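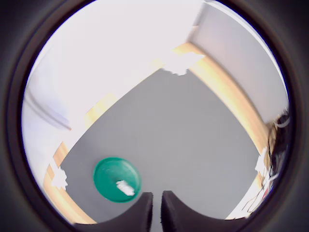

4. Clearing and wiping the table

Read this section before the first meal is served on the Flellwood table. It replaces the care card that came in the box, which promised a surface that "looks after itself." We have used the table for 17 months and have yet to see it look after anything.

What you need

A soft cloth, a second soft cloth, a bowl of warm water, and plain dish soap. The Pultora surface spray sold alongside the table is optional. Yannick Marty tested it against dish soap on two halves of the same gray top and could not tell the halves apart afterward. Buy it if you like the smell.

4.1 Clearing plates

1. Pick paper off the plate before you move the plate. Crumpled napkins and scraps of paper towel slide over a shallow rim as soon as the plate tilts, and they will end up on the floor.

2. Put the paper in the trash. The care card says "compost or recycle." Used paper towel does not belong in most recycling bins, whatever the card says, so check with your local service.

3. Lift each plate straight up. Do not drag it. Grit under a plate is what scratches the gray top, and the scratches show most in low evening light.

4. Scrape food into the trash or compost, then stack. Stack no more than 6 plates at a time if you are carrying them by hand. The Montoya catalog shows a man carrying a dozen. He is presumably not washing his own floor.

Note: The green plates in the Montoya set are sold as stain resistant. Tomato sauce left overnight says otherwise. Rinse them the same evening.

4.2 Wiping the gray top

1. Brush crumbs toward you into your hand or onto a plate. If you push them to the sides they collect along the wooden strips, and you will be digging them out later.

2. Add a few drops of soap to the warm water. Wet the first cloth and wring it out hard.

3. Wipe from the middle out, and stop short of the wood.

4. Go over the same area with the second cloth, dry.

5. Look at the top from a low angle, with your eye close to the surface. Streaks you can't see standing up will be plain from there. Repeat steps 3 and 4 if they bother you.

Caution: No scouring pads, no powder cleaners, no melamine sponges. The seller's website calls the top "scrub safe." We asked twice what that meant and got a link to the same page.

4.3 Wiping the wooden strips

The strips need less water than the top and more patience.

1. Use a cloth that is barely damp. If you can squeeze a drop out of it, it is too wet.

2. Wipe along the length of the strip.

3. Dry right away, including the inner side where the strip drops to meet the gray surface. Crumbs and water both settle there.

4. For food stuck in that corner, use a wooden toothpick. A knife tip works faster and leaves a groove.

Note: The care card recommends oiling every month. Mafalda Torres oiled hers on that schedule and had a sticky strip by May. Twice a year has been enough on ours. If the strip still feels smooth and water beads on it, leave it alone.

4.4 Stains

Try these in order and stop when the mark is gone.

1. Soap and warm water, left on the mark for some 5 minutes under a folded cloth.

2. A paste of baking soda and water, rubbed with a fingertip. Use this on the gray top only. Test it first on a spot nobody looks at.

3. The Pultora spray, if you bought it after all.

Ink and turmeric may not come out. Anyone who tells you they always come out is selling something.

Caution: Do not mix cleaning products, and never add bleach to anything in this list.

4.5 If a mark will not come off

Check that it is a mark on the surface and not a scratch. Run a fingernail across it. If the nail catches, more cleaning will only dull the area around it.

The Plirnent warranty covers "surface failure under ordinary dining use." Take a photo in daylight and send it in with your receipt, but don't hold out much hope. Vignesh Pai sent in 3 claims and received one reply, which asked whether he had tried wiping it.

Go to section 5 for tightening the legs.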